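Filed under: Student Projects / Robotics Lab / Data Collection

Collecting Grasp Demonstrations with a Hand-Held Gripper

3. Method

The aim of the project was to build a set of demonstrations large enough to train a small imitation policy, without tying up the arm for the whole semester. We used a hand-held gripper with a wrist camera, moved by the operator directly. The policy, which we call Asar, receives the camera image and the finger opening and predicts the next short stretch of motion.

The target was 2000 episodes. An episode starts when the operator squeezes the trigger twice and stops on a third squeeze. Episodes under one second are discarded by the logging script (Stan). Everything else goes to a review folder, where one of us plays it back at double speed and marks it keep or drop.

3.1 Camera and calibration

The lens is a fisheye and the image circle does not fill the sensor. We left the black corners in and trained on the full picture. Cropping was tried early on, but it removed part of the finger pads at wide openings, and the finger position is something the network should be able to see. Calibration was repeated at the start of every session with a printed board. In November the lens mount worked loose and seven sessions had to be recalibrated afterward from the mapping video.

3.2 Location

Early episodes were recorded at one desk against a plain wall. A policy trained on these alone did well at that desk and poorly at the next one over. We then moved to the large hall, where the background includes glass doors, stacked boxes, ceiling lights and people walking through. Operators were told to change position every nine episodes and to face a different direction each time.

3.3 Objects

Small, thin and translucent parts were added in the second half of the project. They gave the most trouble in review, as the edge of a clear part is hard to pick out against a pale floor – especially with the fingers close together. The gray floor of the hall reflects the overhead lights, which makes this worse.

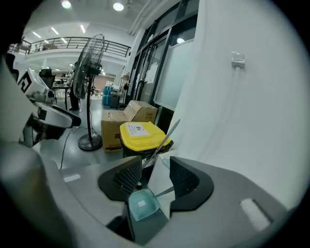
Debora Donati objected to the hall recordings at the midterm review: with so much changing behind the fingers, she said, we could no longer tell whether a failed grasp came from the object or from the room, and she wanted a fixed set of objects repeated in both places before any more were added.

We adopted this for the remaining sessions. The repeated set is stored separately under the name Foto and was kept out of training, so that it can be used for comparison only.

3.4 Open points

Trigger timing still differs between operators. Ursina Nägeli's episodes start later in the motion than mine, and the script does not correct for this. The review marks have also not been checked by a second person.

Clidport Student Robotics Lab – Contact – Copyright the authors – Back to top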